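Caslow Tabletop Boards > Homebrew > Monsters and Statblocks

Thread: Stistis bestiary, is the swamp hag badly overtuned or is it me?

mudlark_82
Ran the Stistis homebrew pack last night for a party of 4. The intro says every creature was "balanced through extensive play". I have my doubts. The swamp hag has 100 hit points, heals whenever she's standing in water, and her lair is entirely water. My group are level five and they don't muck around. After nine rounds they'd gone backwards.

Has anyone put her on the table and had it work?

gravelthroat
I ran her in September, with her stats as written. She died in round four. Your players need to drag her onto dry ground. It's in the tactics paragraph.

mudlark_82
I read the tactics paragraph. It says she "prefers not to leave the water". It doesn't say how far the water goes, and the map has no shoreline on it. Drag her where?

Prosser
Gravelthroat's right that she can be beaten, but I'd like to know what was in that party. If you had a grappler with decent strength it's a different fight. With two casters and an archer I can't see how it's done.

gravelthroat
Fair. We had a grappler.

Prosser
There you go then.

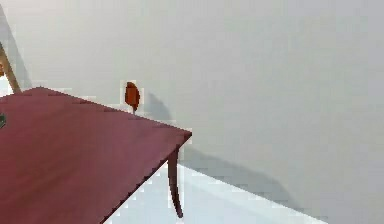

Does the hag's healing stack if she's hit more than once in a round?

It goes off once, at the start of her turn, no matter how many hits she's taken, so saving up damage for a single round does nothing.

tin_kettle
Where are you getting that? My copy says "whenever she takes damage while submerged". That's every hit, as far as I can tell.

Prosser
Second printing. The wording changed. Check the colour of the title page, the first one is green and the newer one is grey.

tin_kettle
Green. So I paid for the broken one. Beauty.

mudlark_82
Mine's green too. So "extensive play" missed the fact that she heals on every single hit. I'd love to see the notes from those sessions.

Womutex
I'll stick up for the author a bit. The bog lantern and the reed men from the same pack are the best low-level monsters I've used in years, and my players still won't go near a ditch. One bad statblock in a cheap pack doesn't make the whole thing rubbish.

mudlark_82
Didn't say it was rubbish. I said the claim on the front is rubbish. The reed men look good on paper but I've been burnt once now, so I'll run them against myself before anyone else sees them.

gravelthroat
For what it's worth, I halved the lair effects when I ran her. Forgot to mention that earlier.

Prosser
So not as written.

gravelthroat
The stats were as written. The lair wasn't.

tin_kettle
Mate.

Womutex
If you want a quick fix, drop her to 82 hit points, use the newer healing rule and put a muddy bank along one side of the map. Give her a reason to climb out as well. I have her guarding a boat that's been pulled up on the bank, and she can't stand anyone touching it.

mudlark_82
The boat I like. I'm not convinced on the hit points, I reckon she's fine at 100 once the healing is sorted. I'll try it with the bank and the boat and leave the rest alone.

tin_kettle
Has anyone asked Stistis whether green copies get the new file? I've sent a message but I'm not holding my breath.

Prosser
I got mine by redownloading from the same link. No notice went out, the file was just different one morning.

tin_kettle
Downloaded it again just now. Still green.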